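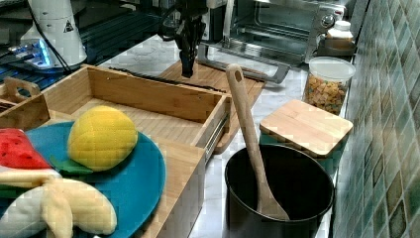
The carrier contract came through at last. The army has gone with Kendoritz for the new plate carriers, 2908 in the first lot, and we get the stitching on the front and back panels. I read the letter standing up and then sat down and read it again. The training plate they want the pockets cut for is a plain rectangle with rounded corners, much like the wooden cutting board on the marble counter, only smaller and thicker. I traced the drawing onto brown paper after supper and checked it against the old pattern. The old pocket is too narrow at the bottom. We'd have had to recut it anyway.

Drove out to Kiltov in the morning to look at the cloth. They had two rolls ready, both the heavier weight. The color is closer to tan than the swatch was, and I said so. The man on the dock wrote it down. I also asked about the webbing and was told it is coming from another mill, and that it was in the original paperwork. I looked when I got home and it was, on the last page. 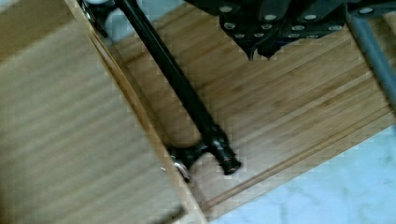

Benjelloun wrote back before noon to say that the buckles passed the pull test but the side releases did not, and that it would be better to hold off sewing any side straps until the second batch comes in. They also asked whether we could live with the old release for the samples. I answered that we could for the samples and no further. The inspector will open and close every one of them wearing gloves, and the old kind sticks. Last January we lost most of two weeks over that.

I moved the side straps to the end of the work list. Front panels first, then back panels, then the shoulder pieces. The shoulder padding is still the thin foam. I would like to try the Jollunier padding there, but it costs more and the price is already agreed, so it will have to come out of our end or wait for the next lot.

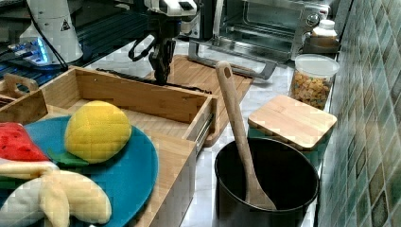 WORK NOTES

Thread: 65 cones on the shelf, all the bonded kind. Enough to start on, not enough to finish. Ordered more.

Needles: the size we used on the pouches breaks on four layers. Go up one size and slow the machine down at the corners.

Box stitch on the drag handle has to be doubled. The drawing shows it single, but the written spec says double, and the written spec wins. Asked Kendoritz to fix the drawing.

Labels: they want the lot number inside the pocket and again on the back panel. The first run of labels starts at 3249. 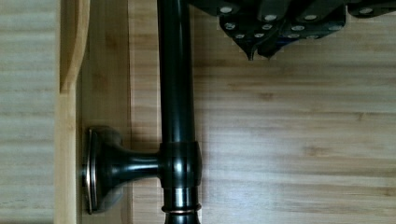
Over the bamboo board.

Sewed one sample pocket in the evening with leftover cloth. The plate went in with a hard push and came out easier. I think the flap should be a half inch longer - it rides up when you bend forward, and a soldier getting in and out of a truck is going to bend a lot. I'll send that in as a question and not change it myself.

Knee is sore from the stairs. Bed early. Cutting table needs to be cleared before the rolls come.

Contact - Copyright - Back to top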